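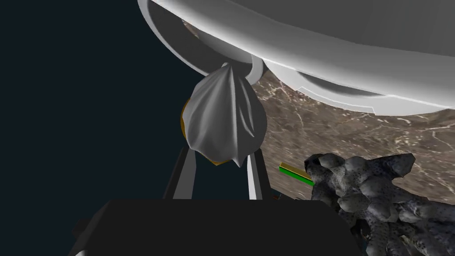 Cloth sack and gripper fingers in the simulator.

12 Feb 2026

I have been writing down our rules for simulated grasping runs, mostly so I stop repeating them in chat. The project is called Husar and the rules are short.

Fix the seed and log it. Every test set is 100 episodes, and all 100 get reported, including the ones where the physics blew up. If you drop an episode, write the reason next to its number. Our last full batch was 576 episodes and we had to redo a good part of it over missing seeds.

Cloth gets its own settings file. Don't borrow the values for rigid parts – the fabric will pass through the fingers and the log will still say success.

Success is decided before the run. Ours is a lift held for 90 frames with no change of contact. Nunex uses a looser test, so don't put their numbers and ours in one table.

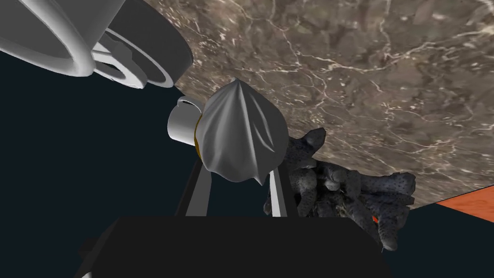

Roxana Pîrvu wrote to me that the hold rule is fine for rigid objects but too strict for cloth, as contact points shift whenever the fabric settles. She would score the height of the lowest point instead. I'm leaving the rule alone until May, and logging both until then.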